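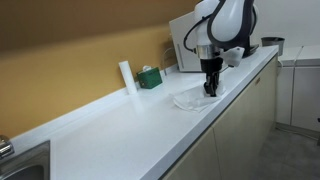 White cloth, white counter, paper towels against the backsplash.

Lists > Asstead Household > Kitchen > Messages

Re: Cloth or paper for a white counter?
5 Feb 2021
Print this message | E-mail this message

Ashour wrote:
> We have a white counter now and every mark shows. My sister
> says to use cloths for everything. I go through a lot of paper
> towels and would like to cut down. What do the rest of you do?

I use both and have since we moved to Wurivwood. The cloth does the daily wipe. Wring it out well, fold it in four, and turn to a clean side when the one you're using gets gray. I keep 18 of them, all plain white, and they go in the hot wash together.

The trouble with a white cloth on a white counter is that you lose track of it. Mine gets left in a heap by the microwave and sours by morning. Hang it up.

Paper I save for grease, raw meat juice and checking. For checking, tear off one sheet, lay it flat on the part you just cleaned and press. 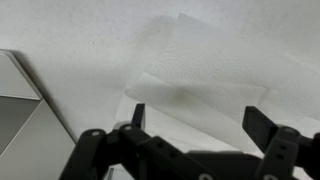

If there's a smudge on the sheet, go over that spot again with the cloth and a drop of dish soap. The quilted kind is fine for this. Look along the bottom edge of anything metal that sits on the counter, too, as the grime collects there and you won't see it from above – I slide things forward once a week and wipe behind them.

On cutting down, I bought a case in December and have most of it left. Before that I was going through a roll every few days. Keeping the roll at the back of the counter, with the cloth closer to hand, made most of the difference.

I don't use the spray they sell at Stinemitz. It left streaks on ours and I went back to soap and water.

Nesma Mahrous

Comments (3)

Ashour: Thanks. Tried the flat sheet on the part by the stove and it came up tan. Doing it over tonight.

wendell_k: Does fabric softener matter? My cloths just push the water around.

Nesma Mahrous: Leave it out. It took a few washes for mine to soak things up again after I stopped.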